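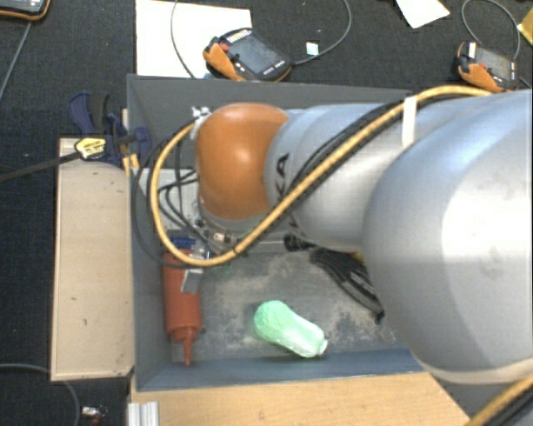 *Our arm over the picking bin, with the red squeeze bottle and the green one still to go.*

**Club project: arm keeps missing the bottles that lie near the bin wall**

Posted by **breletti_club_mentor** in Student Projects, 09/07/2024

Hi everybody, and thank you in advance for reading all this, I know I tend to go on. I help out with an after-school robotics club and this term we've got access to an industrial arm, which is a big step up from the little desktop kits we were using in January. The kids are over the moon. Our project is a bin picking task we named Prulel (please don't ask, it was put to a vote), and the idea is that the arm picks kitchen-type items out of a gray bin and sets them in a tray, one at a time, with no person touching anything once it's running.

Things in the middle of the bin go pretty well. Our trouble is with anything lying close to a wall. The red squeeze bottle is the worst offender. When it's over on the left side, the gripper comes in at a slant, one finger gets down beside the bottle and the other one seems to want to be where the wall is. Sometimes the program stops with a collision warning, and other times it closes on nothing and goes happily off to the tray with empty fingers, which the kids find hilarious and I find less hilarious every time.

The students have kept a log. Out of 494 attempts so far, 100 were with something near a wall, and 26 of those worked. They're very proud of the log, and so am I, but I'd love to be able to point them in some direction other than "try it again."

A few details in case they help:

- The gripper has flat metal fingers and we can't change them before our showcase.
- We run at low speed whenever students are in the room, with an adult on the pendant.
- The hose and cables come down outside the arm to the gripper, and the loop hangs fairly wide on one side.
- The bin is clamped at the edge so it shouldn't be wandering, although I won't swear to it.
- Grasp points come from a camera program one of our older students wrote. It picks the middle of the object and closes across the narrow direction.

Is this a gripper problem, a camera problem, or a "your mentor is in over her head" problem? All suggestions welcome, and simple words are appreciated!

---

**afolabi_bench**

What a nice project, and please tell your students that keeping a log like that puts them ahead of a good many grown-ups I've worked with.

I think you've mostly got a planning problem, and it's one the kids can fix in software. Your program chooses a grasp by looking at the object only. It doesn't know the wall is there until the arm is on its way down. A bottle lying alongside the wall, grasped across its narrow direction, means one finger has to fit between the bottle and the wall, and if that gap is smaller than the finger plus whatever your camera is off by, you're stuck before you start.

What I'd do, in this order:

1. Teach the four inside corners of the bin as points, with the arm moved by hand on the pendant. Save them. Now your program knows where the walls are.
2. For every grasp it comes up with, work out where both fingertips will be when they're open. If either one lands past a wall, or closer to it than your safety margin, throw that grasp out.
3. Have it try again farther along the object. A squeeze bottle is wide at the base and thin at the nozzle, so there's often more room for a finger up by the cap. It may not balance as nicely when it lifts, so go slowly at first and see how much it droops.
4. If nothing passes, nudge. Close the fingers, come down on the wall side if there's any room at all, or press lightly on top, and drag the thing a little toward the middle. Then take a new camera picture and start over.

That last one feels like cheating to students, and mine argued about it for a whole afternoon, but plenty of working bin pickers do just that. I had a class do it with a bin of empty shampoo bottles and it was the single change that made their demo fun to watch. They even added a little beep when it nudged.

For the slant, check whether your tool is set up correctly before you blame anything else. Pick a sharp point on the table, bring the point between the fingertips to it, and rotate the wrist in place. If the fingertips wander off the point as you turn, your tool center is off and every tilted grasp will be wrong by some amount, even while the straight-down ones look fine. Ask me how long it took me to learn that one. (Two school years.)

And do have them write down *why* each wall attempt failed, if they aren't doing that already. "Hit wall," "closed on nothing" and "dropped it" each want a different fix, and right now they're all in one pile.

---

**quietgearbox**

just use suction. bottles are easy with suction

---

**brilitham_shop_dad**

Suction would be lovely but she did say they can't change the gripper before the showcase, and a soft squeeze bottle can be a pain for a cup anyway, depending on how curved it is.

I agree with nearly everything in the long answer above. The one thing I'd add is to look hard at that hose. I help with the Brilitham team, and we had a loop hanging out on one side of the wrist much like yours. When we reached toward that side of the bin, the loop would lean on the wall, and our arm would give us a collision stop that we blamed on the fingers for weeks. Have a student stand well back, outside the fence or whatever line you use, and watch only the hose and the cables during a slow run on the left side. Don't let them watch the gripper, it's too interesting!

If the loop is touching, you've got a couple of choices. You can move the strap so there's less slack down by the wrist, but run the wrist through its whole range by hand afterward and make sure nothing pulls tight, especially the thin cables. Or you can turn the wrist half a turn for grasps on that side so the loop faces the middle of the bin. With two matching fingers the grasp comes out the same, and it costs you nothing but a line or two of code. We did the second one and never went back.

Also, put pencil marks on the table at the bin corners. Ours was clamped too, and it still crept a little every time somebody bumped it reaching in for the objects. If you go with taught corner points like afolabi_bench says, you'll want to know right away when they've gone stale.

We spent almost 400 dollars on a fancier camera before we found any of this out, and I'd be so glad if your club got to spend that on pizza and spare cable ties. Do come back and tell us how the bottle does!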